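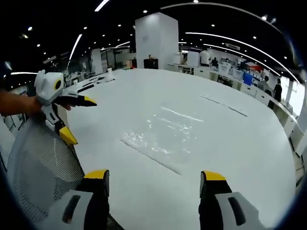
Lund Floor, Meeting Table and Lighting
Posted May 22, 2021 by Magdy Helmy

Fit-out record for the second half of the Lund job. The oval table has a white gloss top made in sections, with visible seams. Seating is mesh-back office chairs. Workstations are white and run along both sides of the room.

The ceiling is black, with small round recessed lights and long curved linear strips. The square column was kept and finished in white.

Table: Kamora, order 188. Light strips: Prurker, 48-volt supply. Final wiring check is set for August.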